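**Why do barges bring liquid oxygen to an engine test stand, and not trucks?**

Grabowska

I am reading about the test site at Grenby. They have a canal with locks, and the fuel comes by barge. Would a road tanker not be simpler? I live near Adholm, where trucks carry everything.

### Adholm

It is a matter of volume. One long firing can empty several barges, and you would need a very long line of trucks. The barge stays connected at the stand and feeds it during the test – up to 19 hours in the dock, if the countdown is held.

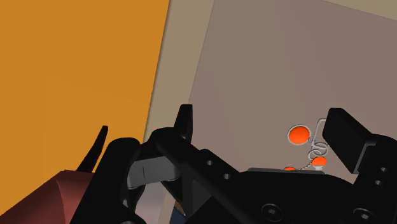
### Patano

Trucks are used too, I think. At Grenby they fill the storage tanks by road, and then 3 barges go to the stand. Look for document 1311 in the site library, it has the canal map. I did not check if it is the newest version.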